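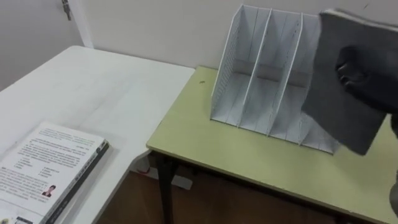 Zullgate gripper with a gray pad, next to the three-slot desk organizer.

Home | Grippers | Kits | Spares | Reviews | Contact

Zullgate Soft-Hold Gripper Kit

Hi, Solange Dantas here. I look after the gripper side at Rondico, and this is the kit I end up talking about most on the phone (sorry to everyone who only called about cables!). It's for people who want an arm to handle ordinary desk stuff: pads, folders, notebooks, the things that flop and slide when you pick them up.

A soft pad is a great first thing to try, by the way. It hangs at an angle, the bottom corner droops, and you have to get it over a divider without shoving the whole organizer back against the wall. I spent most of March on that one job and I still like it more than stacking blocks.

You get the gripper, the wrist plate, a power lead, 4 spare finger covers and the printed setup guide. The organizer isn't included, but pretty much any open upright one will do. Pick one with low fronts if you can, and give it a few inches of clear table on the side you're coming in from.

Setup took me more than 3 hours the first time, mostly because I'd put the wrist plate on backward. Mavis Lindgren in our workshop has since redrawn that page of the guide, and it's so much better now.

Things I'd change: the power lead is short, and the covers pick up lint like crazy. Wipe them with a damp cloth and let them dry before you go again.

Kit price: $3,325
Finger covers, full set of spares: $600 off-contract, less with a service plan
Ask for: Solange or Dexter Thibodeaux

Related items
Cruickshank wrist plate
Roladeck bench clamp
Zullgate long power lead
Finger cover cleaning cloths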